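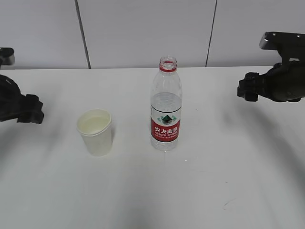 Lillstead Teleoperation Group – bench notebook

July, started 9:40

Two-arm pouring, remote control from the Skov rig. Task name in the log is still "cup_pour_a", will rename when the batch is closed. Left arm steadies the cup, right arm takes the bottle by the label, tips, sets it back upright. Both arms return to open before the operator presses stop.

Yesterday's set came to 117 episodes. I kept 98. Most of the rejects were the same fault: the operator closed the right gripper too high, on the shoulder, and the bottle rolled in the fingers as soon as it tilted. Grip on the label from now on.

Lag on the right handle was bad again until I restarted the Aslow controller. After that about 3 frames behind, good enough to pour by. Left handle fine. Do not run the Lirkden viewer on the same machine while recording – it eats the link.

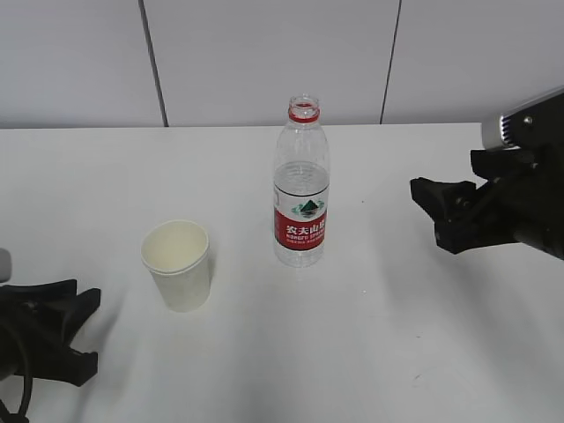
Start positions need to vary more than they have. In the last batch the operators put everything back on the same spot out of habit, and the policy learned the spot. An upright, empty cup to the left of the bottle and slightly in front of it is fine as one start, but move the pair between episodes, and swap sides every so often. Keep the cap off. We are not teaching uncapping in this batch.

Still to do: retrim the left grip force, it dents cups. Check that episode 3468 saved with both wrist streams. Ask Skov for the longer handle cable.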